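What Is Plastic?
Stonville Children's Museum - Learning Pages, for readers aged 8 and up

Plastic is a material made by people. Most of it begins as oil or natural gas taken from deep underground. Factories turn these into long chains of tiny particles called polymers.

When plastic is warm, it can be pressed, blown or poured into shape. It keeps that shape as it cools. Plastic can be thick and stiff or as thin as a leaf.

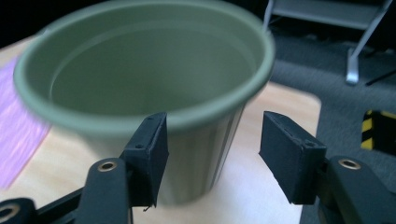
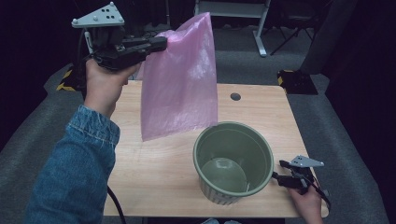
Some plastics can be melted and used again. Others can be shaped only once - heating them a second time will burn them. Recycling centers must sort the two kinds before any work can begin.

Word to know: a polymer is a long chain made of many small, repeating parts.

Text by Nadine Semaan. Reviewed May 4, 2021.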